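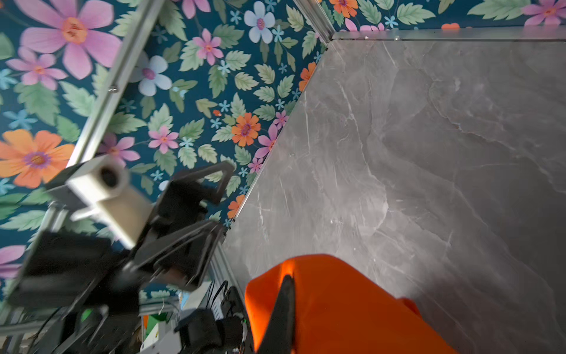 4. Putting up the wallpaper and the marble-look surface

Okay, this is my favorite part! By now your aluminum rails should be up and squared (if they wobble, go back to step 3, please).

4.1 Hold the floral paper up dry first and shuffle it around until you like where the big flowers land. I wanted a large pink one near a corner and moved mine 7 times, no regrets.

4.2 Paste from the top and smooth downward with a soft cloth. The dark teal shows every dab of glue, so wipe as you go.

4.3 Set the gray marbled surface in place, then fit the metal strip along its edge. Finger-tight for now!

4.4 Check the corner where metal meets flowers. Joscha left a gap of 3 mm on his and it bugs him to this day.

Note: I cut my paper 200 mm too long and trimmed it later. Very glad I did.

Caution: Freshly cut strip is sharp. File the ends before you handle it.

4.5 Leave everything overnight, then tighten the screws.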